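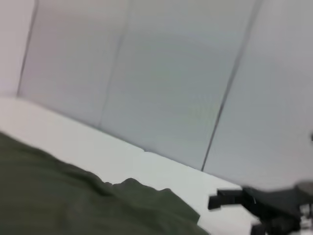 One early user wrote back that the Brasik kit was worth the money for the wrist mount alone, and that the folding routines felt like a bonus that still needed work. I've had that message pinned over my desk since September because I mostly agree with it, and I'm the one writing the README.

Brasik cloth starter data, README
Last edited 24 October 2022

So this is the data folder that goes with the Brasik gripper kit from Stistevel. If you bought the kit, you already have a copy on the drive in the box, but the one here is newer and has the broken files taken out (sorry about those!). If you haven't bought it and you're just poking around to see what the kit does with fabric, welcome, poke away.

What's in here

There are 3,000 short runs, all of them a gripper working with cloth on a tabletop. Every run has the wrist camera video, the joint readings and the finger opening. I kept 300 runs aside in a folder called holdout. Please don't train on those, or your scores will look great and mean nothing.

Towels and shirts make up most of it. I wanted more bedding, but our table is just too small for a sheet, and I got tired of wrestling with the corners.

How to open it

Unzip everything into one folder and leave the names alone. The loader reads the run number from the folder name, so if you rename things to be tidy (I did this, twice) it skips them without a word. Then run check_runs and go get coffee. On my old laptop it takes 12 minutes. If it stops early, you probably have a half-finished download.

The Saha viewer opens the files too, and I like it better than ours for scrubbing through video. You'll need to turn on "match by time" in the settings, otherwise the finger readings drift away from the picture by the end of a long run.

Things that bug me

The wrist view is blurry whenever the arm moves fast. I tried slowing the arm down, but then the runs drag on forever and the motion doesn't look much like what people do with the kit at home. Blurry runs are still in. There's a column called blur in runs.csv if you want to filter them, and I'd start by leaving it alone.

The view tilts with the wrist, too. If your model expects a level table it's going to have a bad time, so rotate your training frames a bit.

Thin, slippery fabric is weak. The stock finger pads grab a towel edge pretty well and let go of anything silky. Stindstead sells softer pads that fit the same screws, and I've been happy with mine, but none of these runs use them. Mixing the two sets of pads confused my own model badly.

Labels are pass, fail and unsure. I did them by hand over three evenings, and by the third evening I was using "unsure" a lot. Fixes are very welcome, just send the run number and what you think it should be.

Using it

Free for classes, hobby stuff and research. If you're putting it in something you sell, write to Stistevel first, the address is on the kit card.

Still to do: sort out the time stamps in the oldest batch, add the missing arm settings file, redo the shirt sleeve labels.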